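I was 40 when I found out that other people hear a voice when they read. I don't. The words go in and I know what they mean, but there is no sound to it at all.

It came up over lunch with Lindsay Doolan, who was complaining that the narrator of an audiobook had ruined a character for her. She said he sounded nothing like he did in her head. I asked what she meant by that, and we were still talking about it when the soup was cold.

Since then I have asked most of the people I know. My sister hears everything in her own voice. A man I work with in Kerslake gets a different voice for each person who emails him, and he says it makes some emails hard to open. Tamsin Tamihana only hears it when the writing is difficult.

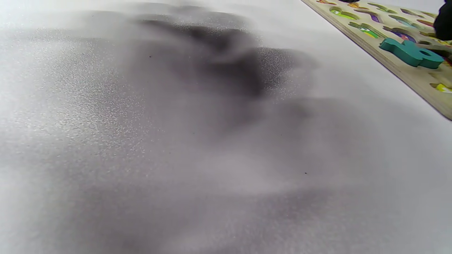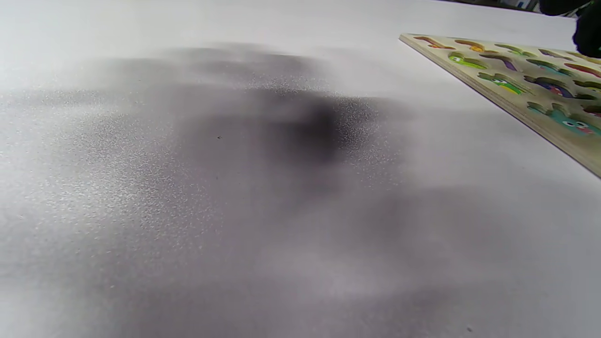
I tried keeping a log in May. For 30 minutes each morning I read a few pages and wrote down whether I noticed anything like speech. Mostly I didn't. Twice I caught something with poetry, a kind of beat, but I would not call it a voice. I can talk to myself silently if I decide to, and I do it when I'm adding up or trying to remember a phone number. It just doesn't start by itself.

I used to think I was a fast reader because I practiced a lot as a kid. Now I wonder if skipping the sound has something to do with it. It might also explain why I can't tell whether a sentence I wrote is clumsy until I read it out loud. I've started doing that with these posts, with the door shut.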